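This site uses cookies to remember your reading preferences. By continuing you accept our cookie policy. Accept | Manage

Trimming and aligning handheld gripper demonstrations before training

Viorica Neagu, Clirkex methods notes. Revised Wednesday, August 3, 2022

This page covers the step between recording and training for two-handed demonstrations collected with handheld grippers and cube markers. It assumes you already have raw video from the head camera, a pose track for each cube, and a finger-opening signal for each gripper. It does not cover calibration of the head camera. If your intrinsics are more than a month old, redo them first and come back.

The procedure was written for the desk-object set (telephone, stapler, desk lamp, tape dispenser) and has since been used on the kitchen set without changes, apart from the gap threshold in step 3.

What you need

- Raw session folder with video, left pose, right pose, left opening, right opening.
- The cube geometry file for each gripper. Left and right are not interchangeable. Marker IDs differ.
- The Junex alignment scripts, checked out at the tag named in the session log.
- A text editor. The cut list is plain text and is edited by hand.

Step 1. Put all streams on one clock

Video timestamps come from the head unit. Opening signals come from the microcontroller in each handle and drift against the video over a long session. The clap at the start of a session (both grippers closed sharply twice) gives one sync point. The clap at the end gives the second. Fit a line through the two and resample the opening signals onto video time.

Check the slope. If it differs between left and right by more than a small fraction of a percent, one handle was probably restarted mid-session. Look for a jump in its sequence counter and split the session there. Do not try to fit a curve. Theophilus Ansah tried a quadratic fit on the March sessions, and it moved the closing events in the middle of the recording by several video samples, enough to teach the policy to close before contact.

If the end clap is missing, use the last clear full closure visible in the video and mark the session as "soft sync" in the log. Soft-sync sessions go into training but never into evaluation.

Step 2. Recover gripper poses from the cubes

Run the detector on every video sample. For each cube, collect all visible faces and solve for one pose using all corners together. Solving each face separately and averaging gives visible flicker when a face enters or leaves view.

Reject a pose if any of these hold:

- Only one face was detected and it is seen nearly head-on. The tilt is poorly determined in that case and can flip sign between samples.
- Reprojection error is above 2 pixels.
- The solved position is farther from the head camera than a human arm can reach.

Transform the accepted cube poses to the fingertip using the geometry file. The offset from cube to fingertip is long on these grippers, so a small rotation error at the cube becomes a large position error at the tip. For this reason, all smoothing is done on rotation first, at the cube, and only afterward on the fingertip position.

Then remove head motion. The camera moves with the operator, and cube poses in the camera's own coordinates contain that motion. Use the table board poses if the board was placed. Otherwise use the visual odometry track and accept lower accuracy. The relative pose between left and right fingertips is unaffected by this choice, and for two-handed tasks it is the more useful quantity anyway.

Step 3. Fill or cut the gaps

Gaps occur when a cube is hidden by a forearm, by the object, or by the other gripper. The crossing motion in the telephone task produces most of them.

Gaps of 14 samples or fewer are filled by spherical interpolation on rotation and linear interpolation on position. Longer gaps are cut. The kitchen set uses a shorter threshold because the hands move faster.

Never fill a gap that contains a change in finger opening. The pose at the moment of contact is what the policy most needs, and an interpolated one is a guess. Cut these regardless of length. The script flags them with the letter C in the cut list, but it misses slow closures, so page through the opening plot and add any it left out.

Step 4. Mark the start and end of each demonstration

A demonstration starts at the first sample in which either fingertip moves toward the object and ends when both grippers have opened and withdrawn. Operators tend to hover before starting. Remove the hover. A policy trained on untrimmed data learned to wait above the table, in some rollouts indefinitely.

Write one line per demonstration in the cut list: start sample, end sample, task name, operator initials, outcome. Outcome is one of good, slip, redo. Slips are kept if the operator recovered within the same demonstration. A redo is dropped.

Two people mark each session separately. Where their start marks differ by more than half a second, they watch the clip together and settle it. Abena Abubakari keeps the marking conventions file. Read it before your first session, particularly the section on handovers between left and right, where the old convention and the current one disagree.

Step 5. Convert to actions

Actions are stored as relative fingertip motion over a short horizon plus the target opening for each gripper. Absolute poses are kept in a side file for debugging and should not be fed to the policy.

Order of channels: left translation, left rotation, left opening, then the same for right. An earlier version of the converter wrote right first. Any file without a version line in its header was made with that converter and has to be regenerated.

Clip openings to the range measured for that particular gripper. The two handles do not reach the same maximum.

Step 6. Replay check

Replay a sample of the converted actions in simulation, with the robot fingers replaced by the handheld finger model. Overlay the result on the source video. The projected fingertips should stay on the real ones through the approach and contact. A constant offset points to the wrong geometry file. An offset that grows over time points to step 1. An offset that appears only when the head turns points to head motion removal.

Check at least one demonstration per operator per object. Do not choose the cleanest one.

Result on the telephone task

Cecilia Zakaria reran training on the telephone subset with and without steps 3 and 4. Both runs used the same network, seed list and number of updates, and the same 70 evaluation rollouts on the two-arm station at Cenemham. A rollout counted as a success if both fingers made contact with the telephone body and the telephone was lifted and set down upright.

Full procedure: 57 successes out of 70.

The run without trimming and gap cutting was stopped early. It hovered or closed short of the object so often that the station operator had to reset by hand, and the partial count is not comparable. We report it as a failure of the pipeline and give no figure. A clean ablation of step 3 alone has not been done.

Most of the remaining failures in the full run involved the coiled cord catching under a finger during the lift. The demonstrations contain few examples of this, and those they do contain were mostly marked redo and dropped. Augustina Agbenyega is relabeling them to see whether keeping the recovery portion helps.

Known problems

Cube faces wash out under the window lights in the afternoon. Lower the exposure before the session. Raising contrast afterward does not bring the corners back.

The Sitthichai odometry package loses track when most of the view is plain wall. If the operator faces a bare wall over a small table, place the board.

Long sleeves hide the lower cube face. Record in short sleeves.

The cut list parser does not accept tabs. It reports no error and skips the line.
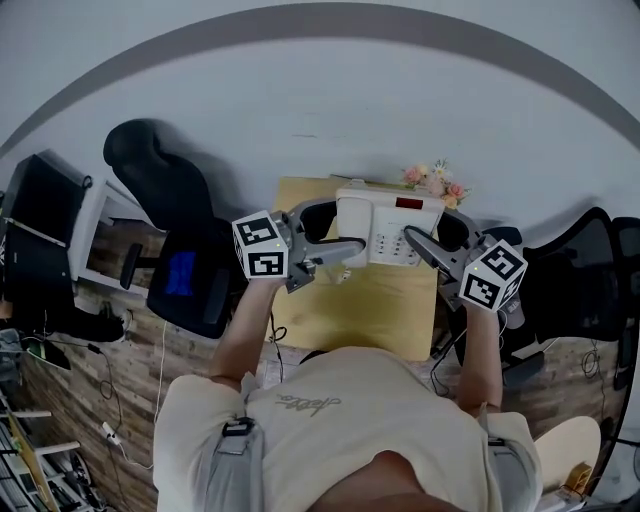
Can the cube markers be replaced by visual odometry on the grippers themselves?

Cameras mounted on the grippers can supply the poses if each one keeps enough texture in view, but the left and right tracks then have to be brought into a shared coordinate system before step 5. Steps 1, 4, 5 and 6 stay the same, and the gap rules in step 3 apply to tracking loss in place of hidden markers.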